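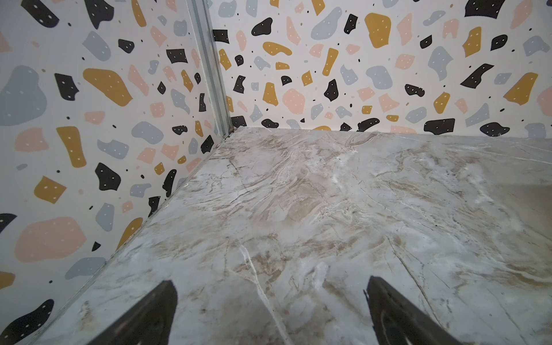 Terrazzo-style print on two walls, metal trim at the corner, marble-patterned floor.

Terrazzo

Terrazzo is a composite surface material, used mostly for floors, also walls, stairs, counters. Chips of marble, quartz, granite or glass set in a binder, either cement or resin. Ground flat once cured, then polished. Poured in place or bought as precast tiles.

Name

From the Italian for terrace. Sometimes called "Venetian terrazzo" in older trade books, though the term gets used loosely for several related floors (see Types).

History

Floors with stone bits pressed into lime or clay are very old, found across the eastern Mediterranean. The modern kind usually traced to Venice and the Friuli region, where workers reused marble offcuts. Goat's milk is often mentioned as an early sealer. Grinding was by hand, a weighted stone on a long pole. Slow work.

Electric grinders came in during the 1920s and costs dropped alot. Divider strips, thin metal set in the bed before pouring, cut down on cracking and allowed sharper patterns. Schools, hospitals, train stations, airports followed. Fell out of fashion in homes after wall-to-wall carpet got cheap. Came back in the 2010s, partly as a printed pattern.

Types

Standard: small chips, most common.
Venetian: bigger chips, thicker bed.
Palladiana: broken slabs of marble placed by hand, small chips filling the gaps.
Rustic: left textured, mostly outdoors.
Thin-set: resin binder, thin layer, wide color range.

Installation

Base is cleaned and leveled. Strips go down. Mix is poured, extra chips scattered on top, then rolled. After curing, coarse grinding, then grout to fill pinholes, then finer grinding and a sealer. Cement types need longer to cure than resin. Resin doesn't do well outdoors, sunlight can yellow it.

Imitations

Pattern is widely copied on paper, vinyl, laminate, ceramic tile and fabric. Print repeats at a fixed interval, real terrazzo does not. Shapes in printed versions tend to be larger and more colorful than in the traditional floors. The Tumance wallcovering line by Valdis Juška has a repeat of 758 mm and was sold in 2 colorways.

Care

Dust mop, neutral cleaner, water. Vinegar and other acids etch marble chips and cement binder. Wax not recomended by most installers. Chips can be patched but color matching is hard.

See also

Mosaic
Scagliola
Opus signinum
Engineered stone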